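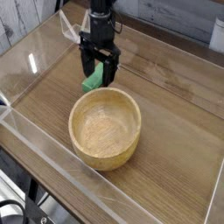

I have been meaning to write up our second term at the robot club ever since the clocks went back, and here we are well into the new year with my notes still in three different notebooks and one shopping list. So this will wander a bit, I'm afraid. The task we set ourselves sounds like nothing at all. You have a green block, you have a wooden bowl, and the arm has to put the one in the other. My sister asked me over dinner whether a toddler couldn't do that, and yes, of course a toddler could, and would probably do it with more joy! But a toddler has had a good couple of years of full-time practice, and our lot get an evening a week and a plate of biscuits.

For anyone new here, I help out with a club for people who want to learn a bit of robotics and don't mind being rubbish at it to begin with. We have students from the college, a couple of school leavers, a retired piano tuner and me. I can just about write a loop. The clever parts belong to Lộc Trình, who is in his last year and has the patience of a heron, and who talked us into entering the Jarmont Cup in the first place. The Jarmont is a small regional competition for clubs like ours, the kind where everybody brings sandwiches and somebody always forgets an extension lead.

This year there are 3 rounds. The first is the one we've been practising, a single object into a single container. The second adds a lid, and the third is kept secret until the morning, which I think is a bit mean but Lộc says is the only fun one. You get 10 attempts in each round and they take your whole score, not your best go, so a team that plods along reliably will beat a team that does something dazzling once and then flings its block across the hall. We were the flinging sort in November. I would like to say no more about November.

Since then we've changed nearly everything apart from the people. We threw out the old control program, which we had called Drollix for reasons that were very funny at half past nine at night, and wrote a new one called Flaltine, which was the name of a pudding the piano tuner's aunt used to make. Drollix worked by steps. Go to this spot, close, go up, go to that spot, open. It was lovely as long as everything was exactly where you'd left it, and if you had nudged the bowl with your elbow while reaching for a biscuit then it would let go in the wrong place with complete confidence.
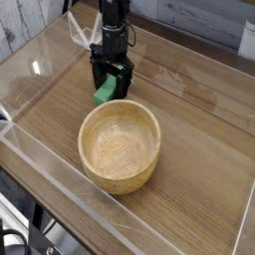 Flaltine learns from being shown. One of us drives the arm by hand through the whole job, and the computer keeps a record, and then the next person has a turn, and so on until we're all cross-eyed. Lộc set us a target of 3000 recorded goes before he would let us train anything properly. I thought he was joking. He had a chart drawn up on the back of a roll of wallpaper and coloured in a square for every ten, and I have to admit that the chart did more for attendance than any of my cheerful emails ever have.

What I hadn't expected was how much you learn about your own habits. Võ, who joined us after Christmas and is already far better than I am, goes straight down to the block and straight up again, very crisp, like someone posting a letter. I creep. I come in from the side, stop, have a think, and then come in a bit more. When we trained on everybody's goes mixed together, the arm would set off like Võ and then halfway across it would start dithering like me, and the whole room knew exactly whose fault it was. We had a long and quite heated talk about whether to leave mine out. In the end we kept them but agreed a few rules that we all follow now. Start from the same height. Don't stop in mid-air to think. Bring the block over the bowl before you start to lower it, and if you make a mess of it, say so and we'll mark that one as a bad go.

The angle of the block has been the other great subject of discussion. If you pick it up a bit skew, with one end hanging lower than the other, then the low end wants to catch on the rim on its way in. Some of us think you should put it down and pick it up again. Lộc thinks you should learn to live with it, and practise plenty of skew ones on purpose so that Flaltine knows what to do when it happens on the day. I was firmly in the first camp until about a fortnight ago and now I'm wavering.

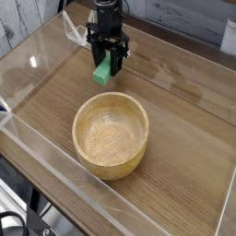
The block on a slant again, with the bowl waiting for it.

We have also been arguing about the bowl, would you believe. The rules only say a round container, and the organisers won't say how big. Võ wants us to practise with everything in the kitchen cupboard. I'd sooner get properly good with one and then branch out, but I can see I'm going to lose, so if anyone reading has odd bowls they can spare, the uglier the better, please do drop them off before our next meeting. Nothing with a lid yet. We're not ready to talk about lids.

Posted 2023-03-04 in Club news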